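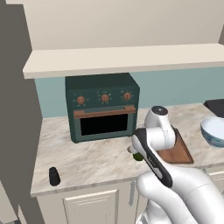 What happens to an object in the gripper if the arm loses power while it is holding something?

The fingers stay closed. On gripper units with the spring-return part fitted, the last holding force is kept for as long as the power is off, and the object must be released by hand with the lever on the wrist housing. Units built before the May change do not have this part. They may open slowly after a power loss, and they are the subject of the notice on this page.

Hamari Kitchen Arm: Gripper Assembly and Safety Notice

Product group: Arms for domestic tasks
Supplied by: Cestulell
Gripper maker: Yordanov
Notice status: Open

The Hamari is a single arm for use at kitchen counters and shelves, in teaching kitchens, test rooms and simulated kitchens. It is supplied with a two-finger gripper and the Trosness control software. Cestulell has issued a safety notice for part of the range following reports of dropped objects, and customers are asked to read the following sections before the arm is next used above counter height.

Units affected

The notice applies to grippers with serial numbers from 2659 to 3786 inclusive. The number is printed on the underside of the wrist housing. It is not the same as the number on the base, and the two should not be confused when contacting the service desk. Grippers supplied as spares fall within the notice if the number is in this range, whatever the age of the arm to which they are fitted.

Description of the fault

When the supply to the wrist is interrupted, the gripper should lock. In affected units the locking pawl can stop short of its seat, and the fingers then lose force over a short period. The arm itself holds its position, so a person standing nearby may have no warning that the grip is failing. Heavy or smooth objects, such as bowls and jars, are released first.

A second fault was found during the same enquiry. After power returned, the Trosness software continued to report the object as held and allowed the next movement to begin. In one case at a customer's site, the arm completed its full path to a shelf with nothing in its fingers. No injury was reported — a dish was broken and the work was stopped for the remainder of the session.

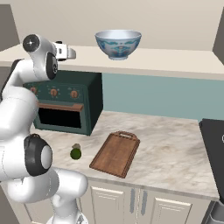
Shelf work is treated separately in the notice for this reason. An object released at counter level will normally fall a short distance, whereas one released above a shelf edge may strike the counter, an appliance or a person's hands. Until the replacement part has been fitted, affected arms must not carry glass, china or hot food above the level of the counter. Light items may still be moved along the counter itself, provided that no one reaches beneath the arm.

Action required

Check the gripper serial number against the range given above.

If the unit is affected, set the height limit in Trosness to "Counter" and lock the setting with the supervisor code.

Install the software update. It adds a check of finger position after every loss of power and stops the arm if the reading does not match.

Request the replacement pawl kit from the service desk. The kit contains 2 pawls, a spring and a printed guide. Fitting takes some 65 minutes and should be done with the arm isolated from the mains.

After fitting, carry out the hold test in the guide with the block supplied. Do not use kitchenware for the hold test. The result should be entered in the maintenance record and a copy returned to Cestulell.

Cost and returns

Kits are supplied free of charge for all affected units, including those outside the warranty period. Customers who prefer not to fit the kit themselves may return the gripper alone; the arm need not be sent. Removed pawls should be returned in the bag provided, as Yordanov is examining them for wear.

Contacts

Technical questions on the gripper: Lajos Magyar, Service Desk
Incident reports and height limit queries: Cúc Ông, Product Safety

Incident reports should state the gripper serial number, the software version, the object being carried and the time of day at which power was lost. Please keep the event log from Trosness, which is overwritten when the arm is reset to factory settings.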